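Hondside cell: setup and care notes

Hi! If you've just inherited the arm at the Seltville bench, or you cloned this folder and want to know why the calibration file has a comment in it that says "don't", you're in the right place. I wrote most of this on a Wednesday with a cold cup of tea next to me, so forgive the order of things. Renata Wieczorek fixed the bits about the wrist cable, and I've left her wording alone where it was better than mine (most of it).

What's in the folder

config/hondside.yaml has the joint limits, home pose and gripper settings
tools/wristcheck.py grabs one wrist camera picture and saves it next to the log
tools/gripzero.py finds the closed position of the fingers
logs/ is the bench log, plain text, newest entry at the bottom
old/ is the Pawlak mount stuff, kept for the hole spacing and nothing else

Starting up

Power the arm first, then the gripper controller, then the PC. I know the label on the box says otherwise! The label is from the old controller and I keep forgetting to peel it off. Wait for the steady light, run gripzero.py with nothing between the fingers, and look at the number it prints. A healthy closed reading is 6. If you get something a lot bigger, there's grit in the slide, so go to the cleaning part below before you touch the config. Please don't just edit the zero to match. I did that once in September and spent two days chasing grips that were fine on fat parts and hopeless on thin ones.

Gripper settings I use

close_speed: 100
force_limit: 420
open_position: 668

All three are in the controller's own units, so don't try to read them as millimeters or newtons. The force limit is the one you'll want to play with. For rough, skinny stuff like old rods I leave it where it is and close slowly, and if the piece twists in the fingertips I re-seat it by hand with the arm paused. Cranking the force up just chews the tips faster.

Looking after the fingers

Ours have pale scuffs and little chips near the tips, and I'm not bothered by those. What I do care about is the flat ends. Hold a straightedge across both fingers when they're closed, and if you can see light under one side, swap the pair (always the pair, never one finger, they wear together and a mixed set will drive you nuts). Spares are in the Cleltska drawer with the short screws. The long screws look the same and they'll bottom out before the finger is tight, so check the length!

For cleaning, open the gripper all the way, power it off, and go in from the front with the soft brush. Get into the slots in the fingers too. A wipe with a barely damp cloth is plenty after that. No spray, ever. Then power up and run gripzero.py again.

Wipe the table while you're at it. Rusty or crumbly pieces shed flakes and little dark specks, and those end up in the part finder as "objects" if you have the size filter turned down. I once watched the arm line itself up very carefully over a crumb.

Wrist camera

The view should have both fingertips in it, coming up from the bottom, with the gap between them near the middle. If the gap has wandered to one side, the bracket has slipped. Two screws, loosen, nudge, tighten, run wristcheck.py, compare with the last good one in the log. Renata's note on the cable: leave a loop at the wrist big enough to get your thumb through, and tape it below the joint, never on it.

Bench log

Write down every finger swap and every bracket nudge, even the tiny ones. Put the gripzero reading before and after, your initials, and whatever part you tested with. If you haven't got a test part handy, anything long and thin will do, and grab it near one end so you can see which way it leans.

Still to do: peel off that label, order more short screws, and move the home pose back a touch so the elbow clears the shelf.
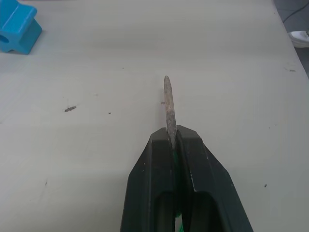
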